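4.3 Gravação de demonstrações por controle remoto

Esta seção trata da gravação de demonstrações na cena simulada Dikosetti, com o braço operado à distância pelo comando manual Jomberg. Para guiar o braço com a mão, em equipamento físico, consulte a seção 4.5.

1. Abra a cena e aguarde até que o indicador de conexão fique verde.
2. Selecione a tarefa de transferência entre bandejas. A bandeja cinza é a origem e a bandeja preta é o destino.
3. Mantenha pressionado o botão de habilitação e leve a garra até ficar sobre a bandeja cinza, com os dedos voltados para baixo.

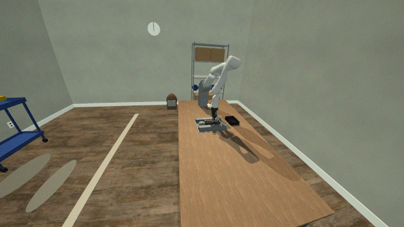 Kiprono Nyaga: No meu caso o braço dava um salto assim que eu apertava o botão. Resolvi centralizando o comando antes do passo 3. Valia a pena pôr isso no manual.

Nota: a observação acima foi incorporada à versão de 1 de agosto de 2018. Centralize o comando antes de pressionar o botão de habilitação. Se o braço saltar mesmo assim, refaça a calibração (seção 3.2).

4. Pressione Gravar. A gravação só começa quando o braço se move.
5. Alinhe a garra na vertical com o objeto a ser apanhado. Use a vista lateral para conferir a altura dos dedos - na vista frontal a distância até os objetos engana.

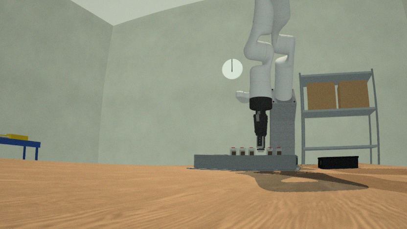
Figura 4-7. Vista lateral: garra na vertical, dedos apontados para a fileira.

6. Reduza a velocidade para 24% e desça em linha reta. Evite corrigir a rotação do punho durante a descida; se for preciso, suba, corrija e desça de novo.

Cuidado: não arraste a garra pela fileira. Os objetos ficam próximos uns dos outros e um toque lateral desloca os vizinhos. Descarte a demonstração se isso acontecer.

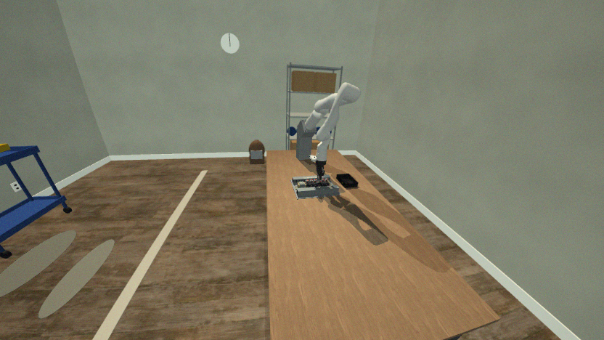 7. Feche a garra, espere a confirmação de contato e suba na vertical antes de seguir para a bandeja preta.
8. Solte o objeto dentro da bandeja, afaste a garra e pressione Parar.
9. Marque a demonstração como válida ou descartada. Demonstrações sem marca não entram no treinamento.

Nota: grave no mínimo 47 demonstrações válidas por tarefa. Para tarefas com objetos de formatos diferentes, recomendamos 100. Varie o ponto de partida do braço entre uma gravação e outra.

O limite por projeto é de 3,000 demonstrações, contando as descartadas. Ao atingi-lo, exporte o projeto e apague as descartadas no menu Arquivo. Projetos criados antes de novembro precisam ser convertidos primeiro (apêndice B, Conversor Andulberg).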